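Huvis Institute of Applied Technology
Automation and Everyday Work
Handout 4: Can a machine do the chores yet?

Prepared by Eirlys Gough and Kartini Mangundap
Revised Sep 13, 2020

Purpose of this handout

The previous session dealt with machines that repeat one motion at a fixed station. This session takes up a harder class of work: the small jobs that fill a day in a home, a shop or a public building. Students should read the handout before the seminar and bring written answers to the questions at the end.

1. What counts as a chore

For this course, a chore is a task with a plain goal and a loose method. "Empty the bin" is a chore. The instruction does not say how full the bin is, where its lid opens, or whether a chair has been left in front of it. A person settles these matters without noticing. A machine must have some means of settling each one.

Chores also tend to come in chains. Emptying a bin involves reaching it, opening it, lifting out the bag, tying the bag, carrying it away and fitting a new one. A machine that performs each step well may still do poorly on the whole job, as errors carry forward from one step to the next.

2. The place where the work is done

A factory cell is built around its machine. Most other rooms are built for people, and the machine must take them as they are. Polished floors reflect the lights overhead and can mislead a camera. Columns and partitions block the view. Furniture on wheels does not stay where it was mapped. People walk through.

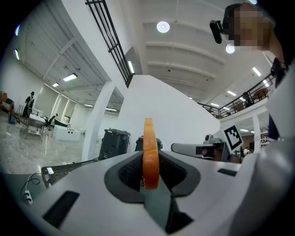 Figure 1. Gripper with a single orange finger upright; wheeled trash bins and open floor behind.

The wheeled bin is a useful case for study. It is common, its shape is simple, and it can be rolled, which makes moving it easier than lifting it. The bag inside is another matter. Thin plastic folds, clings and tears, and its shape cannot be known ahead of time. Readers should keep the two parts of the job separate when they judge any claim that a machine can "take out the trash."

3. Hands and fingers

Many grippers in present use have two fingers, or a suction cup, and little sense of touch. They are well suited to boxes, cups and bottles. They are less well suited to cloth, string, wet dishes and anything that must be held and turned in the same hand.

A gripper held by a person can also be used to record how a task is done. The person supplies the judgment, and the record shows the path of the tool and what its camera saw. Such records are valuable, but they do not by themselves show that a machine could repeat the task alone.

4. Class exercise: the Pumphrey trial

In January, students under the direction of Llinos Jenkins scored a mobile arm in the Pumphrey building on 103 attempts at 5 tidying tasks. The scoring sheet is kept in the course folder. Three points from the discussion are repeated for this year's class:

An attempt was marked complete only if no person touched the machine or the object.
Time was recorded from the instruction to the end of the task, including pauses.
A dropped object was scored as a failure even when the machine picked it up again.

Eleri Foulkes has argued that the last rule is too strict for household work, where a dropped towel does no harm. The point will be taken up in the seminar.

5. Questions for written answer

Choose one chore you do each week. List its steps, and mark those that depend on touch.
Which of these steps could be made easier by changing the room or the object?
A supplier states that its machine "handles household waste." What would you ask to see before accepting the statement?
Should a dropped object always count as a failure? Give a case on each side.

Answers should not exceed four pages and are to be handed to Ffion Gethin before the seminar begins.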